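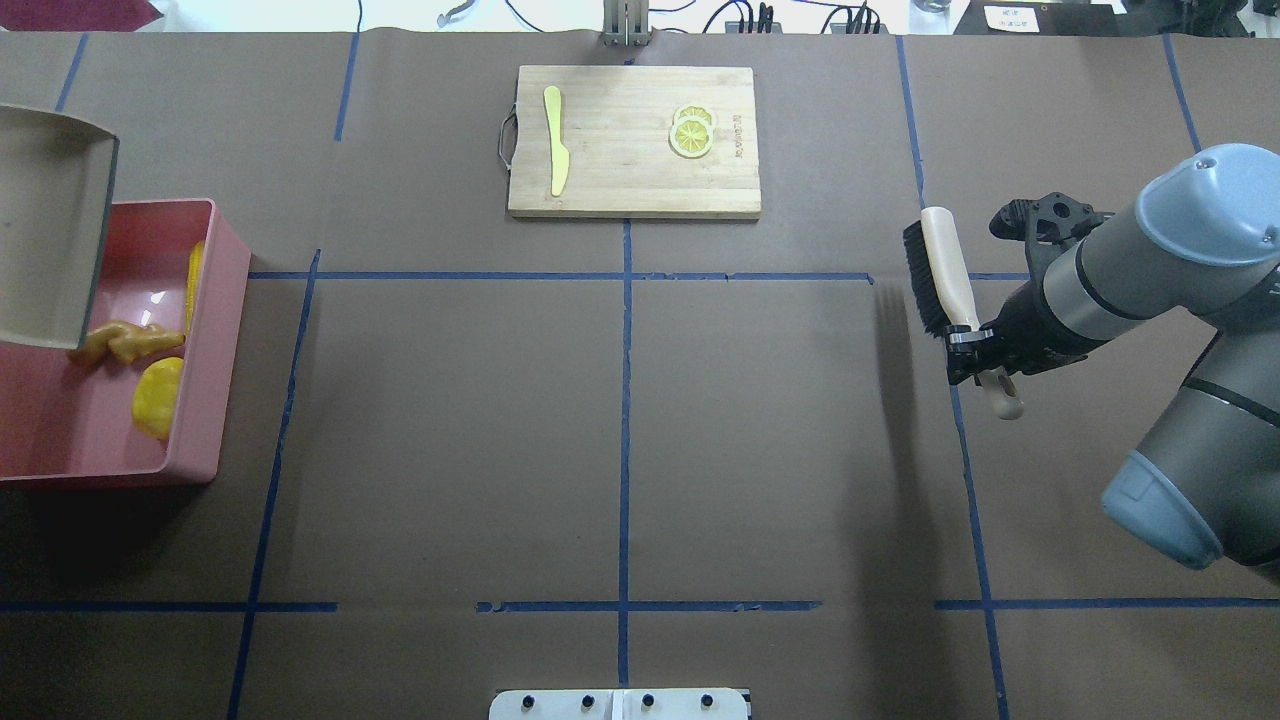 Sarden Home Cooks > Gear and Storage > One cutting board or a stack of them?

dallon_dave
2018-01-17

We just moved into 650 square feet, of which the kitchen got whatever was left after the architect finished with the hallway. There is one drawer. There is a strip of counter between the sink and the stove that fits either a cutting board or my elbows.

Over the years we've built up a collection of boards. Wedding boards, a board shaped like Ohio, a glass one from my aunt that makes a noise like a car accident every time you chop an onion. My wife says we keep one and give the rest away. I say you need at least one for meat and one for everything else or we all die. She points out that her grandmother raised six kids on one board and the only casualty was the board.

So what do you do in a small kitchen? And if it's one, what kind? I'm leaning bamboo because it's cheap and I'm leaning cheap because of the movers.

crumbtray
Moderator

Moved this from General Chat. Please keep it civil. The last board thread was locked on page two, and I would like to get through this one with all our members still speaking.

To answer the question: two boards. One wood for bread, fruit and vegetables, one thin plastic for raw meat that goes through the dishwasher. Store them on edge beside the fridge. The glass one goes to somebody you don't like.

betty_from_betancur

One board. I've done it for years. Meat gets cut last, the board gets hot water and soap, it dries standing up overnight, everybody lives. If you plan the order of your chopping you don't need a second anything. People cooked for a very long time before color coding.

Also bamboo is a grass. I don't mention that to be difficult, but it does come up whenever somebody tells me how lovely their wooden one is.

knifenerd_paul

Please don't buy bamboo. It's hard, it has glue all through it, and it will take the edge off a decent knife faster than you'd think. Get an end grain maple board, 2 inches thick, rubber feet. You'll have it for life.

dallon_dave

Paul, what does one of those run?

knifenerd_paul

Mine was a gift to myself.

dallon_dave

That isn't a number.

knifenerd_paul

It was more than the 50 you're probably thinking of. But spread it over thirty years of dinners and it's practically free.

betty_from_betancur

So is a yacht.
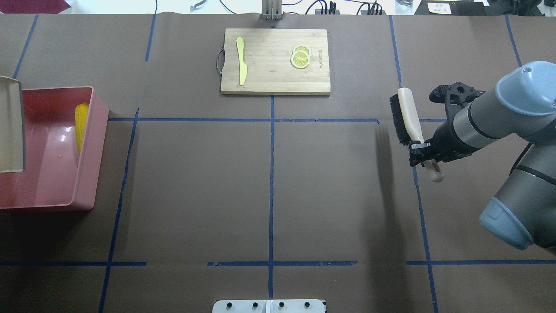
Steinar Oddsson

I'll put in a word for bamboo, having used the same bamboo board since college and being too stubborn to replace it. Yes, it's harder than maple. Yes, I sharpen my knife more than Paul does. Sharpening takes me a few minutes at the kitchen table with the radio on, and I've come to think of it as the only hobby I have that my family doesn't interrupt, on account of the knife.

What I'd tell Dave is to worry less about the material and more about where the thing lives. In a small kitchen a board you can't put away is a board that will have mail on it by March. Look for one with a hole or a handle or a hanger of some kind and put a hook on the side of the cabinet. I had a beautiful heavy walnut board for a while and it never got used. It was always underneath something, and lifting it out was a two-person job.

As for meat, I'm with the moderator. Keep a flexible plastic sheet for chicken. They cost next to nothing and they roll up.

crumbtray
Moderator

Thank you Steinar. That may be the calmest post ever made about bamboo on this site.

knifenerd_paul

Calm, but wrong about the edge. It isn't a few minutes if you have good knives. I spend most of an evening on mine.

Steinar Oddsson

Then I'd suggest worse knives.

lowercase_linda

can i ask about smells. we have one board and it smells of garlic permanently. i cut a peach on it last summer and my son asked what kind of meat it was

betty_from_betancur

Coarse salt and half a lemon, cut side down. Scrub with the grain, leave it ten minutes, rinse with cold water. Do it every couple of weeks and don't wait until the peaches start talking.

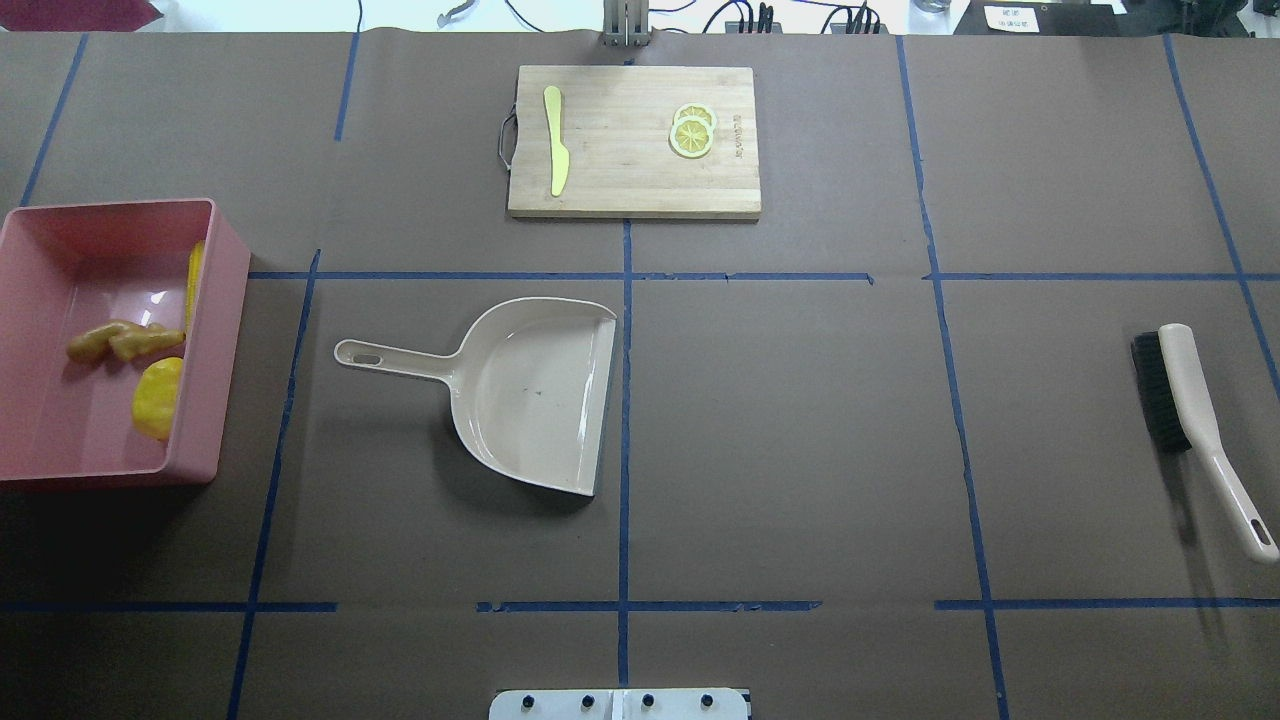
And use the lemon you've already juiced. There's no call to cut a fresh one for it. I keep the squeezed halves in a bag in the freezer door and take one out when the board needs it. My husband put one in his iced tea once and said it tasted like a lemon that had given up.

If the garlic's really dug in, do a paste of baking soda and water first, let it sit, rinse, and then the salt and lemon. Don't do them both at once or you get a science fair volcano and a board that smells the same as before.

lowercase_linda

thank you. the volcano was going to be my next question

knifenerd_paul

Lemon dries wood out. If you scrub with it every couple of weeks you have to oil it every couple of weeks too. Food grade mineral oil, warm, as much as it'll drink, overnight, wipe off the extra.

betty_from_betancur

I oil mine when it looks thirsty. I've never seen it drink.

dallon_dave

Can I use olive oil? It's the oil I own.

crumbtray
Moderator

No. It goes rancid. We're all agreed on this one, mark the occasion.

grandpa_clunditz

I use olive oil. Have for years. My board is fine and so am I.

crumbtray
Moderator

Never mind.

grandpa_clunditz

Since I'm here. I ran the kitchen at the Clunditz for a good chunk of my working life, back when it was a supper club, and on a banquet weekend we'd put out nearly 2,000 plates. We had separate boards for fish, poultry, red meat, produce and bread, and that was correct, because we had cooks who would have cut a wedding cake on the poultry board if you let them. At home I have one board and one cook and he can be trusted most days.

The rule I'd give young Dave is that the danger isn't the board, it's the sponge. I've been in homes with a different board for every animal on the ark and one gray sponge that wiped down all of them. Throw the sponge out. Get a brush.

lowercase_linda

a brush for dishes or for the counter

grandpa_clunditz

Both. Two brushes. One for dishes that stays in the sink, and a dry one for crumbs that stays with a dustpan and never sees water. A dry brush on a counter beats a wet rag every time, the rag just takes the flour and turns it into plaster.
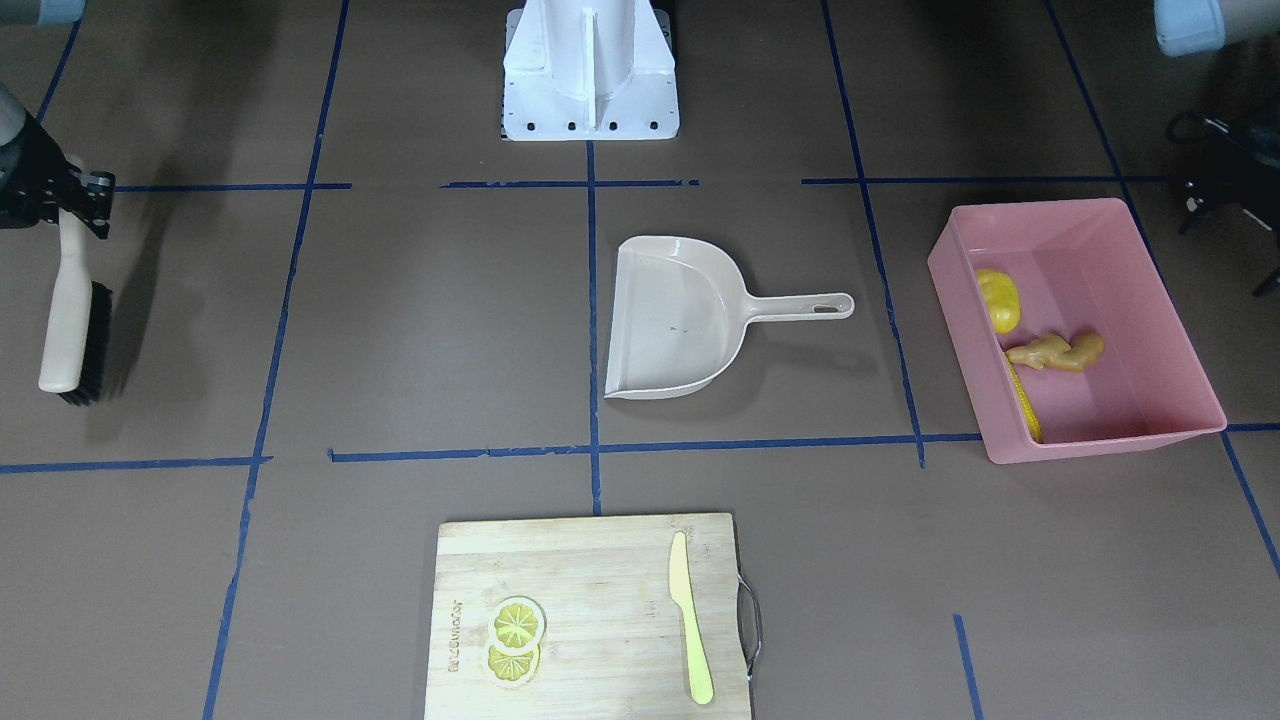 Sweep first and then wipe, is how I was taught and how I taught it. Start at the back and bring it toward you. Get under the board too, that's where the breadcrumbs go to retire. When I visit my daughter I do her counters before I take my coat off and she has stopped pretending she likes it.

And hang the brush up with the bristles off the floor, or they'll bend over and you'll be pushing crumbs around with a comb-over.

betty_from_betancur

I take back anything I was going to say about the olive oil.

knifenerd_paul

I don't. It does go rancid. He's used to it.

grandpa_clunditz

Son, at my age you get used to most things.

dallon_dave

Update from the 650. We had what I'll call a productive discussion. Ohio stays for sentimental reasons, but on the wall, where it can't hurt anybody. The glass one is in a box by the door and my aunt isn't to hear about it. We're buying one bamboo board with a hanger on it, plus one of Steinar's roll-up sheets for chicken, and my wife says the sheet doesn't count as a board so she still wins. I'm letting that go through.

The rest went to the swap shelf in the Dallon building laundry room. There were 3 left by dinnertime and then somebody added one, so I'm not sure how that's supposed to work.

Paul, I did look up the end grain maple. I then closed the computer and went for a walk.

knifenerd_paul

You'll be back.

lowercase_linda

did the salt and lemon. it now smells of garlic and lemon. i think i'm making progress or possibly a marinade

betty_from_betancur

Do it again tomorrow, hon. And check the knife handle. Half the time it's the handle.

lowercase_linda

it was the handle

crumbtray
Moderator

Leaving this open for now. If anyone wants to argue about sponges, please start a new thread.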